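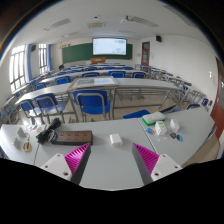

Notes from the manipulation open day at the Terkow training center, August 2026. I went for the hand-held gripper session and stayed for the data talk. Thread, mostly for people who buy or specify this kind of equipment.

The session ran in an ordinary classroom with a chalkboard, on the desks that were in it. I was glad of that. The February event I attended used a black-draped booth with fixed lighting, and very little I learned there applied to our own benches.

Short version of the method: a person holds the gripper and does the task by hand. The camera on the tool records the view past the fingers. The recordings train a policy, and the policy later runs on an arm carrying the same fingers and the same camera. No arm is needed at the collection stage.

The host was Zoriana Hordiienko. She covered the theory in a few minutes and spent the rest of the time on grasping. Her first instruction was to approach slower than feels natural. Fast hand motion smears the image, and the pose estimate suffers along with it.

Objects were small and domestic: power strip, cable, adapter, small boxes, stickers. I asked whether the set was standardized. It isn't. She picks things that differ in stiffness and height and swaps them between groups.

Cable is the hard one. A rigid block has one shape. A bundled cable has a new shape every time it is touched, so two demonstrations of the same pick can have little in common beyond the goal. Her advice is to record more of these than you think you need and to vary where the bundle starts.

Fingers: soft ribbed sections on rigid plates. The ribs let the finger wrap a little around whatever it closes on. Useful on edges and rounded corners, less useful on anything thin and flat. A sticker lying on a desktop is close to a worst case for this geometry. You need a nail or suction, or you slide it to an edge first.

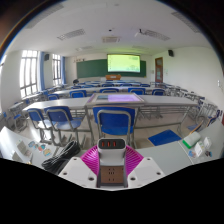

Gripper over the front desks, three indicator lights lit on the top panel.

I asked for the meaning of the light codes and was pointed to the manual. I would prefer the codes printed on the housing. Anyone who has lost a set of recordings to a state they misread will agree.

Lens: very wide. Straight desks come out bowed and the windows lean in. Naveed Butt asked whether the images are rectified before training. At Terkow they are not. The reasoning given was that the arm will carry the same lens, so the model may as well learn the distorted view. Fair, provided nobody changes the lens in year two.

A side effect of the wide view is that the background goes into the data as well. Chairs, curtains, windows, whatever is on the display. If every demonstration is recorded in one room, the policy can lean on the room. Hordiienko's group moves between sites for this reason and keeps a log of where each recording was made.

Windows deserve their own post. Daylight from one side, bright enough to pull exposure down when the tool turns toward it. She suggested collecting at different hours and leaving the blown-out recordings in, unless the object itself can't be seen. I had assumed the opposite and would have thrown them away.

Numbers from the talk. The current set for the desk-clearing task is 507 demonstrations. Of the operators who contributed, 7 were new to the tool. Rejection was higher for the new people in their first session and then leveled out. No figure was given for how high, and I did ask.

Main causes of rejection, as listed on her slide: fingers closed before contact, object out of view at the moment of grasp, operator's free hand entering the picture. The third is habit. You reach out to steady the thing you are picking up, and the arm will have no second hand to do that with.

My own turn was three attempts at the adapter. First one closed early. Second was clean. On the third I rotated my wrist in a way that no arm on our floor could reproduce, and I was told so. This is a real limit of hand-held collection. The human wrist is generous and the joint limits on the robot are not.

Flonberg handles that by checking each trajectory against the arm's kinematics after collection and dropping what can't be reached. Plumton does the check live and beeps at the operator. I have used neither, so this is secondhand from the discussion – treat it accordingly.
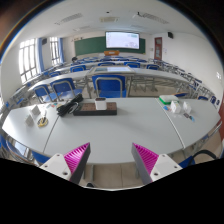
Euan MacKinnon replied that the live check sounds better than it is: his operators started moving to please the beep, and the demonstrations became stiff and all alike. He went back to filtering afterward and accepts the loss.

Useful, thank you. I'd still want some warning during training of new operators, then switch it off for the real collection. If anyone has tried that sequence, I'd like to hear the rejection rate before and after.

Cost came up at the end, as it does. The tool is cheap next to an arm. Labor is the larger item, and after that the time spent reviewing recordings, which is easy to leave out of a budget. Rhona MacBrayne asked how long review takes per demonstration and the answer was "longer than the demonstration."

What I did not see: any policy running. The session was collection only. Obeidat is supposed to show the arm side at a later date, with 2 arms on the same trained model. I have put my name down.

Things to bring if you go: closed shoes, your own sample parts (they will let you try them), and a notebook, as the slides are not shared afterward. Mine are handwritten and I can type up the section on cable starts if there is interest.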